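# How I take care of the history books (and the ones I haul to readings)

I own too many history books. Big ones, too – the kind with maps folded in the back and 61 pages of notes that I swear I'll read someday. After one nice hardcover got a warped spine on my watch, I started paying attention to how I store, carry and repair them, and I figured I'd write down what works at my house.

**Get the jacket off before you read.** I know, it looks naked. But the jacket is the first thing to tear, and on a fat biography it slides around and chews up its own corners. Mine wait flat on top of the bookcase until I'm done. If you want the author to sign the book, put the jacket back on the night before so it has time to settle into its folds again.

**Break in a thick book slowly.** My friend Sneha Dubey taught me this one. Stand the book on its spine, let the two covers down to the table, then press down a few pages at a time, a bit from the front and a bit from the back, until you meet in the middle. It takes maybe five minutes and you can do it while the coffee brews. I did it with the Chaturvedi history of the river trade, all three volumes, and they open beautifully!

**Store the heavy ones flat.** Anything too tall for the shelf goes on its side, no more than 4 in a pile, biggest on the bottom. I used to stand them up on a slant and that's exactly how I wrecked the one I mentioned. 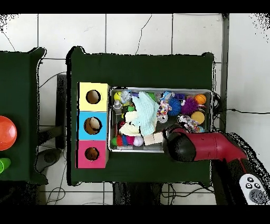

Smaller books can stand, but don't pack them so tight that you have to yank one out by the top of the spine. Push in the neighbors on both sides and grab the book by its middle. I had to train my whole family on this (still working on my brother).

**Musty smell?** Put the book in a lidded plastic bin next to an open dish of baking soda, not touching, and leave it for a week. Stir the soda, sniff the book, repeat if you need to. I got a 142-page pamphlet from the Dravstead library sale in December that smelled like somebody's crawl space, and it took two rounds. Check for actual fuzzy mold first, and if you find any, keep that book away from the others.

**Sticker goo.** Warm the price sticker with a hair dryer on low, peel from a corner and go slow. Leftover gunk on a glossy jacket comes off with a tiny dab of rubbing alcohol on a cotton swab – test it somewhere hidden, because some inks will lift. Never try this on an uncoated paper cover.

**Pencil notes.** I write in the margins, sue me. A soft white eraser, always moving from the gutter out toward the edge, keeps the page from crumpling. Brush the crumbs out with a clean dry paintbrush before you close the book or they'll stay in there forever.

**Carrying books to a signing.** Wrap each one in a dish towel and lay them flat in a tote with a square of stiff cardboard at the bottom. When the author signs in wet ink, slip a piece of plain paper over the page and wait a few minutes before you shut it.

Next on my list is a loose hinge on an old Gemetti atlas. I've got the glue and the wax paper, I just need the nerve.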